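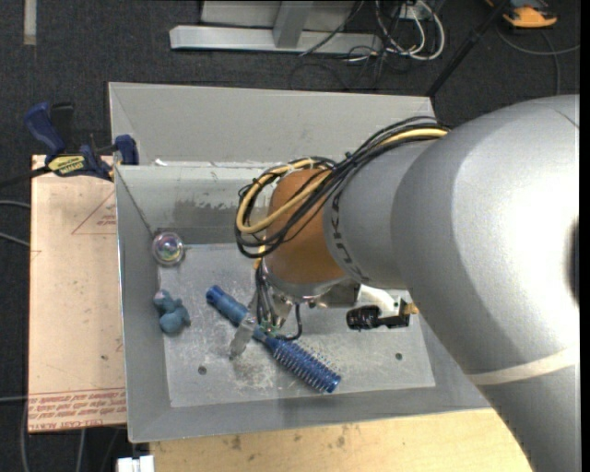
A hairbrush, a soft-looking toy figure and a clear ball in the bin, with the gripper over the brush.

Workshop Tips: Getting Bin-Picking Software to Behave

I love this stuff. Give me a bin, an arm and a few odd things from around the house and I'm happy for a whole evening, even when most of that evening goes to reading log files. These are the tips I keep pinned up over the bench at Nivis, tidied a little for other people. They're mostly about the software side (finding things, deciding where to grab, planning the move, keeping notes), with a few bits of hardware advice where the software can't save you.

Pick awkward objects early

Blocks and boxes will make you feel great and teach you very little. Put in a round hairbrush, something soft and lumpy, and something see-through. The brush has a thin handle and a fat bristly head, so the grasp planner has to choose between two very different shapes. The lumpy toy has no flat sides to speak of. And the clear ball... oh, the clear ball! Depth cameras tend to look straight through clear plastic or glass and report the floor behind it, or report nothing and leave a hole.

That hole is useful, by the way. If your color image says something is there and your depth image has a patch of missing values in the same spot, treat the patch as a maybe-object and send it to a second check. It's a dozen lines of code and it was my favorite fix all winter.

Teach the software what your empty bin looks like

Bare metal bins pick up scuffs, and a shiny scratch can look a lot like a thin object to a segmentation model. Take a set of captures with nothing in the bin, under the lights you'll really use, and run them through your detector. Anything it finds is a false alarm. I save those crops and feed them back in as negatives. Bolt heads and holes in the floor are worth doing on purpose, because they're dark and round and stay put, so you can also mask them by position.

Redo this set every few weeks. New scratches arrive all the time, mostly where the gripper works hardest.

One more thing on masks: write them in bin coordinates, never in camera pixels. Bump the camera once and you'll see why.

Put the walls in the planner, slopes and all

My first collision model was a plain box with straight sides. The bin had sloped walls. The planner threw out perfectly good grasps near the top edge and happily approved bad ones near the floor corners, and I spent two days blaming the inverse kinematics. Measure the floor, measure the rim, join them with slanted planes, done.

While you're in there, add everything else that's near the arm: the table in front, any board clamped to the side, the clamp itself (handles stick up more than you think), and the bin next door. A simple box around each is fine for those.

Give the cables some room of their own

A cable bundle around the wrist isn't in the robot's model when you download it. The planner thinks the wrist is slim and bare, and it will cheerfully spin it most of a turn to save a fraction of a second. Two things help a lot:

Wrap the wrist link in a fatter collision shape that covers the widest loop of cable.

Limit the last joint in software to well inside what the arm can do, and have the planner try the mirrored grasp (same fingers, half a turn around) before it gives up.

I add a small cost for wrist rotation too. The paths come out calmer and they're nicer to watch!

Grab the handle, or grab the middle?

For long things lying at an angle, I line the fingers up across the short side and start near the center of the mask. It's a plain old trick and it still wins plenty of arguments with fancier methods. For the brush I score handle grasps a little lower if they're far from the heavy end, as a long thing held by its tip likes to droop and swing. Then the place step gets confused, and your log says "placed" when the brush is lying across the rim.

For things close to a wall, check whether both fingers fit before you check anything else. It's a cheap test and it clears out most of the list. If none of the grasps survive, plan a nudge: fingers closed, slow push toward the middle, look again.

Look again more often than feels necessary

Every pick changes the bin. Round things roll, soft things slump. I take a fresh capture after each attempt, good or bad, and throw away the old plan completely. Reusing the second-best grasp from the last picture is tempting, and I've regretted it just about every time.

Log the boring parts

My logger is a little script called Ruko, and it writes one folder per attempt. In it goes the capture before, the capture after, the chosen grasp, the next 4 runners-up with their scores, the planned path and the gripper width at close. The runners-up are the part people skip. They're gold! When a pick goes wrong you want to know if a better choice was sitting right there at number two.

I did a full read-through of 444 attempts in December with a pot of coffee and a spreadsheet. The biggest group of failures had nothing to do with vision. My approach height was set in the wrong frame, and it only mattered at one end of the bin.

If disk space is tight, keep the newest 500 folders and all the failures, and drop the rest.

Small settings that paid off

Slow down for the last stretch above the object and speed up everywhere else. Total time barely changes.

Wait a moment after the arm stops before you capture. Long fingers keep wobbling.

Give translucent fingers their own mask if they show up in the camera view. Mine kept getting labeled as objects until I did.

Name your calibration files by date, and have the software refuse to start without one.

Put the stop button where your hand already rests, and test it before the first run of the day. Stay out of reach of the arm while it's powered, including when it's "only" running a planner test.

A pick list for a slow evening

I keep 13 objects in a crate marked Pakanine (the name of the test set, after a misspelled label that stuck) and draw three at a time. Drop them in without arranging them. Run until the bin is clear or the planner gives up, then read the log before changing any settings. One change per run, written down first.

The Srour planner branch has its own notes page with the cost weights I'm using now. Last updated 21 June 2019, and the wall clearance value on it is the one to copy.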